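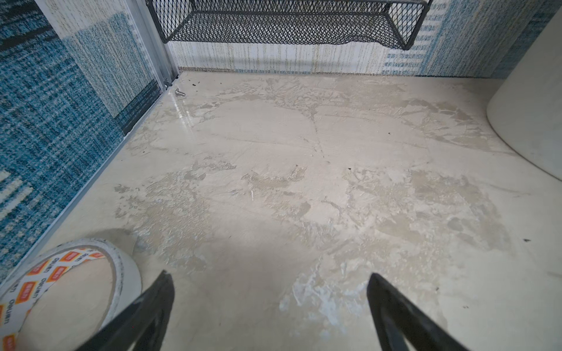 Pale beige surface with patches of cream and tan.

Search this site Enter keyword Go
Travel > Islands > Slow journeys

Muka in the quiet months

The ferry to Muka leaves at 5 in the morning, and in January it is mostly full of bread. The trays stand in the passenger room, under a cloth, and if you want a seat near the heater you must sit beside them. I arrived on the island smelling like a bakery, which was a good start.

In summer Muka is known for its two long beaches on the south side. The hotels are there, and also the boats which take visitors around the cliffs. I have nothing against these beaches, I have slept very well on both of them. But the winter island is in the north, around the small harbour of Gruleck, and it has a different kind of day.

Gruleck has 400 inhabitants and one street that is flat. All the other streets are stairs. The houses are built close together against the wind, and the kitchens are on the upper floor, so that at noon the smell of fried onions comes down on your head. I walked there for the whole first morning without a map and came out at the same fountain again and again.

For staying overnight there is Rowlands, a guest house above the old salt store. It keeps five rooms open in winter. Mine had a thick blanket, a desk too small for writing and a window to the harbour. Breakfast is eggs, sheep's cheese and a dark jam made of figs, and it is served until the pot of coffee is finished. After this you are expected to go out.

The best walk begins behind the church and follows the coast to the lighthouse at Waver. It takes 2 hours if the path is dry and much longer after rain, when the red earth sticks to the shoes. The first part goes between walls and olive trees. Then the trees stop and there is only low thyme, goats, and the sea on the left side. I met one man with a dog, who told me that the spring halfway was good to drink. It was very cold and tasted a little of iron.

The lighthouse itself is closed to visitors, but you can sit against its wall, where the wind does not reach. I ate my bread there and looked for the mainland — it shows only on clear days, as a thin line. For the way back I had planned to take the bus. On Sunday there is no bus. So I walked again, and saw the same goats from the other side.

In the evening the two taverns of Gruleck take turns to open, and you must look which chimney is smoking. The menu is whatever has been cooked: chickpeas from the oven, or small fish, or a stew of goat with lemon. I paid less than in any summer restaurant on the south coast, and the wine was included.

The return ferry costs the same in all seasons. Tickets are sold on board, in cash, and the office in the harbour opens 40 minutes before departure only for parcels.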